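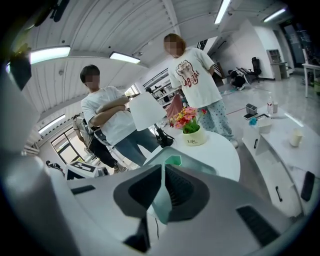 Munther Haddadin wrote:
> Plikus says 7 minutes of stretching cuts sore backs by half. Who's in for May?

Half of what? I read the Plikus handout twice and found no numbers behind it. Standing is no cure either – a guy in a white T-shirt with his arms crossed, looking down, is still bending his neck. I'd want to see 400 people followed for a year before I pay for a class.

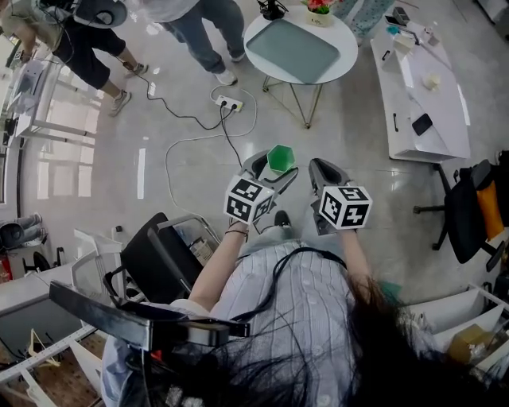 What I'd do instead
Get up more often. It's free – and Tannous can't sell it to us.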